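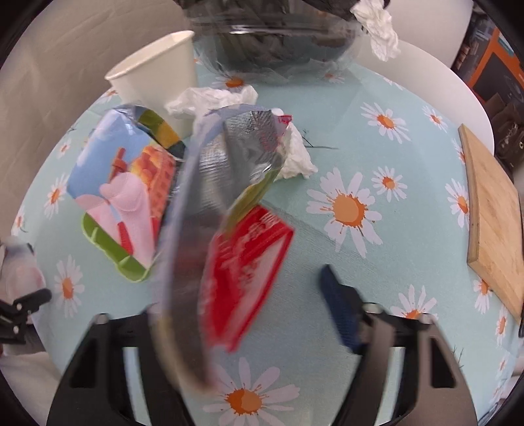
Hand-held gripper: finger pad creeps and clear lids slip out of the fingers

Kevwood Tools Help > Grippers > Care and repair
Posted 17/05/2023 by slow_trigger

Good morning to all. I ask for advice about the fingers of the hand-held gripper, the Ella with the two black fingers that have the rectangular windows. We use it for clearing a table. The person holds the tool, closes the fingers on one thing, lifts it and puts it to the side, and the same fingers will later go on the Yip arm to do the same work by itself. So it is important for me that the fingers behave the same on each day, and at the moment they do not.

The things on the table are ordinary. Food packets, a paper cup, crumpled tissues, a cutting board, a bag with things inside. With most of them I have no complaint. The trouble is the clear plastic boxes with the curved lid, the kind where the lid and the bottom are one piece. When I close the fingers on the box it holds for a moment, then while I lift, the box turns slowly and goes down on one corner. If I squeeze more, the lid bends in and the box jumps out to the front.

I looked at the fingers after this and I found that the dark blue pad on the inner face has moved. It is still stuck, but it has crept towards the tip and now it stands a little over the edge of the window. When I push it back with the thumb it goes back, and after some lifts it is again in the wrong place. The counter in the handle shows 1,083 closings, which I think is not so many for a pad.

What I did already:
I wiped the pad with a dry cloth. There was no difference.
I pressed the pad for one night with a clothes peg. It was good for the first part of the morning and then it crept again.
I put a piece of rubber tape over the pad. The box stuck to the tape and would not let go, and a tissue also stuck to it, so I took the tape off.

My questions are these. Is the glue finished, or did I fit the pad wrongly? Which glue or tape should I use so that I can still remove the pad later? And is there some setting in the trigger that makes the squeeze softer, so that the lid does not bend? The leaflet speaks only about the battery of the counter and about not putting the tool in water.

I must say also that the table has a printed cloth on it and the cloth moves a bit under the board when I lift. I do not know if this is part of the problem.

Thank you for your patience with my English.

3 replies

bench_by_the_window
Member since April

You should buy new pads. They are cheap. I have always changed mine when they go shiny and I never had a box fall down. Do not use superglue, it goes white and hard and then the finger is spoiled.

Also check that you bought the right pads, there are two kinds and they look nearly the same.

greylathe
Workshop in Marurholm, looks after four of these tools

I had the same thing on two of our tools and I will write down how I do it now, because I did it badly several times first.

The glue is probably not finished. On ours the film behind the pad was still sticky, but there was a thin layer of grease between the film and the finger. It comes from the hands, because everybody holds the finger when they push the pad on. On a smooth black finger you will not see it. The pad does not fall off with this grease, it only slides, very slowly, in the direction of the pull. When you lift, the pull is to the tip, so it creeps to the tip.

To remove the pad, warm it with a hair dryer from a hand's distance, then lift one corner with a plastic card. Please start at the end which is far from the window. I began once at the window and the card went through and made a small crack in the corner of the finger. If the film stays on the finger, roll it off with the thumb. It takes a long time but it leaves no marks.

Then clean the finger with alcohol on a lint-free wipe. Use two wipes and throw the first one away when it has passed once. After that I rub the place under the pad with 600 paper, lightly, with small circles, only until the shine is gone. Clean again with alcohol and wait until it is dry. From now on hold the finger only by the outer side.

Cut the new film a little smaller than the pad. I leave 2 mm without film along the window. If the film goes up to the window it catches crumbs and bits of paper, and the edge begins to lift from there. Put the pad on from the root of the finger and lay it down in the direction of the tip, so that the air goes out. Press it with something flat. Then leave the tool closed on a piece of wood until the next day — not in the sun, and not with a peg, since the peg presses only in the middle.

For the film I use ordinary thin double-sided tape, the sort that is sold for carpets but the thinner one. Thick foam tape is no good. It gives way sideways and you have the same creeping again, only faster. With the thin one you can still take the pad off later with the hair dryer.

About the squeeze. There is no softness setting in the trigger, but there is a stop screw at the back of the handle, under the rubber cap. It limits how far the fingers can close. From the factory it is turned fully out, so the fingers close until they touch. Turn it in until the fingers stop just inside the width of the box. Measure the box where you want to hold it, not at the top of the lid. Our boxes were 145 mm wide at the rim, and that was too wide for the fingers, so we had to take them by the short side. It is worth checking this before you blame the pad.

Where you hold the box matters more than the pad, in my opinion. The curved part of the lid is weak. It goes in under the fingers, then it wants to come back, and this is what throws the box to the front. Hold it low, at the rim where the lid meets the bottom and the plastic is double. If there is a paper label on the side, keep the pad off the label as well. Paper and plastic do not slip the same, and if the pad is half on each one the box will turn.

The cloth is a part of it, yes. We had a printed plastic cloth too, and when a heavy thing stands on it at one side, the cloth pulls in folds and the box tips before it is lifted. I fixed ours with clips under the edge of the table. Now I check the clips when I check the pads.

One more thing for when the fingers go on the Yip. Mark the left and the right finger on the outside with a paint pen before you take them from the handle. They look the same but they have been worn differently, and if you exchange them the middle point moves a little. I lost an afternoon with this. Also write down the counter number when you change the pad. Ours are changed at over a thousand closings now, whether they look bad or not, but we lift a lot of cardboard, which is rough.

tin_whistle_77

I agree with most of the long reply but I would not use the sandpaper. On my fingers the black surface is only a coating, and under it the plastic is a different one and the tape sticks worse to it than before. Perhaps there are older and newer fingers. Try on the outer side first, at a place that does not matter.

For cleaning the pad itself I use a drop of washing-up liquid in water, then a damp cloth with no soap, and I let it dry with the fingers open. A dry cloth only moves the dust from one side to the other. Do it before each session. Boxes that have had food in them leave oil, and then even a new pad slips on the second box.

slow_trigger (wrote the post)

Thank you all. I took the pad off yesterday with the hair dryer and it was as greylathe wrote, the film was good and the finger under it was greasy. I did not use the paper because of the last warning; I only cleaned with alcohol, two times. The pad has not moved this morning.

The stop screw was under the cap, I did not know the cap could be opened. I turned it too much at first and then the fingers would not hold a tissue any more, so I turned it back by half. It is now a compromise, the box is held at the rim and the tissue is held if I take it where it is thickest. Is there a way to make two positions for this screw, or must I choose one?

greylathe

You must choose one, I am afraid. I set it for the tissue and I am careful with my finger when I lift the boxes. On the Yip you can give each thing its own closing width in the program, so there you can leave the screw fully out.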